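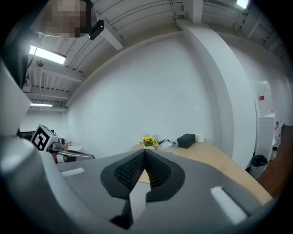

4.2 Mise en place du plateau

1. Dégager le bord avant de la table. Repousser les objets décoratifs et les boîtes vers le fond.
2. Poser le plateau gris à plat, rebord vers le haut.
3. Déposer le textile dans le plateau, puis le saisir à la main et l'étaler vers les bords.

Attention : charge maximale du plateau, 300 g.

Note : garder 30 cm libres de chaque côté.

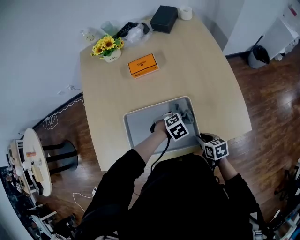 Analyn Manalo signale qu'un textile épais se replie mieux en 3 plis et demande si la limite de charge vaut aussi pour le lot 353. Réponse : oui, sans changement.

4. Replier le textile, puis retirer le plateau.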